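Project Report: Layout and Restocking of a Tilted Produce Display
Module 3, Retail Fixtures and Merchandising
Group project, Brarnness campus

Summary

The project examined how a tilted produce stand should be divided and filled so that mixed vegetables stay in place and can be picked without disturbing their neighbors. Artificial vegetables were used throughout. The stand was set up in the Nondlow teaching store, and the layout was compared with the method given in the Priller course manual. 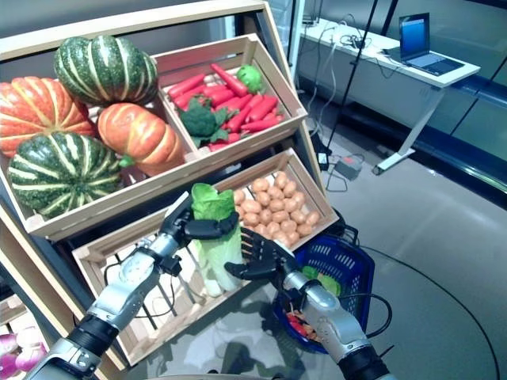

Reading time: 3 min

1. Setup

The stand has wooden crates on a slope. Pumpkins were assigned to the upper left crate space and carrots to the upper right, with broccoli and a green bell pepper placed on the carrots as color breaks. Potatoes and napa cabbage share the lower crate. A blue plastic shopping basket with black handles stands beside the lower crate and was used for picked items.

Trials were run in sets of 20, for a total of 60. In each trial one item was lifted out, transferred to the basket or held clear of the stand, and then put back. A trial was marked as failed if any other item left its compartment. The stock code for the napa cabbage in our log is 3216.

2. Handling of leafy items

The cabbage was the most difficult item to place. It is long compared with the depth of the lower crate, and the leaf end is wider than the stalk. When it was laid flat across the potatoes, the potatoes under the stalk rolled toward the front board.

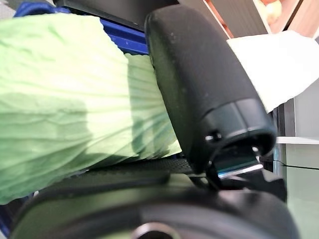 Grip position also had an effect. Holding the cabbage by the leaves alone let the stalk swing, and on the return it struck the potatoes first. Support near the middle gave better control of the angle. The manual recommends placing leafy stock last, and we adopted this from the second set onward.

3. Results

Most failures came from the lower crate. The pumpkins moved very little once the larger ones were seated against the boards, although a low pumpkin resting over the front board had to be checked after each set. Carrots slid when taken from the bottom of the pile and were stable when taken from the top.

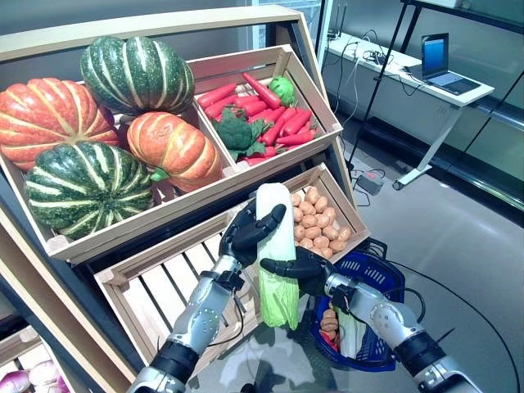
Restocking the full stand from empty took 173 seconds in the fastest run. The pumpkins accounted for the largest share of this time. Changing the order to pumpkins, carrots, potatoes, cabbage removed one repeated step, in which potatoes had to be pushed back to make room.

4. Limitations

Artificial vegetables do not have the weight or surface of real ones. Slope angle was not varied. The Baptista divider insert listed in the proposal did not arrive before testing and was left out.

5. Further work

Repeat the lower crate trials with a divider between potatoes and cabbage. Test a higher front board.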